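Ellari Safety Kit 381 for Tabletop Robot Arms

The kit helps your team to keep good practice when a robot arm handles packed goods on an open table. Inside are floor tape, a stop button with stand and the printed Plenora rule cards.

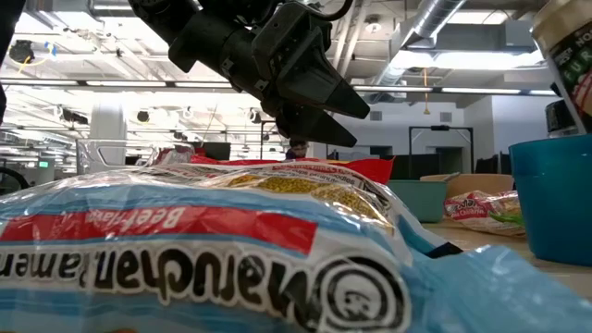
Who should hold the stop button during a run?
The person who watches the arm, and this person should have no other task at the same time.

Before each shift, test the button one time and write the result on the card – the card must stay near the table. Do not reach under the gripper while the arm has power.

Order number 2264. Refill cards are sold separately, order number 3862. Sold by Dizon.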